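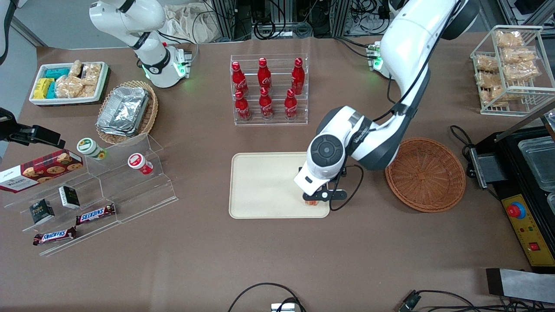 A two-arm station at Lason with a black two-finger gripper above the cream-colored tray.

Lason Publishes Results of Two-Finger Gripper Comparison

Akham, May 2019 – Lason, a maker of gripping parts for light robot arms, has released the results of a bench comparison of two sets of gripper fingers on packaged snack goods. The work was done in April at the company's Akham test room.

Both sets were run on the same two-arm station with the same Tevito controller. The standard fingers made 1502 picks and the new Wannasri fingers made 1256. Closing force and arm speed were held the same for both.

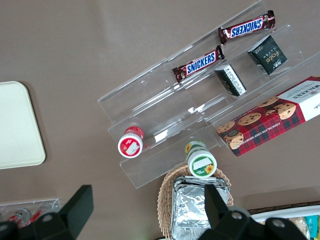 Goods were picked from clear acrylic stands, baskets and trays. Boxes and wrapped bars were included, along with small round cups, which tip easily if one finger touches first. Clear shelves were kept in the test at the request of customers who use them in stores.

The standard fingers did better on boxes. The Wannasri fingers dropped fewer wrapped bars and needed fewer second tries on round cups. Wear on the finger pads was checked every 100 picks, and one pair of Wannasri pads was replaced after pick 527.

The full results, with settings for each run, can be requested from the Lason sales office. Wannasri fingers fit all current Lason two-finger grippers and are sold in pairs.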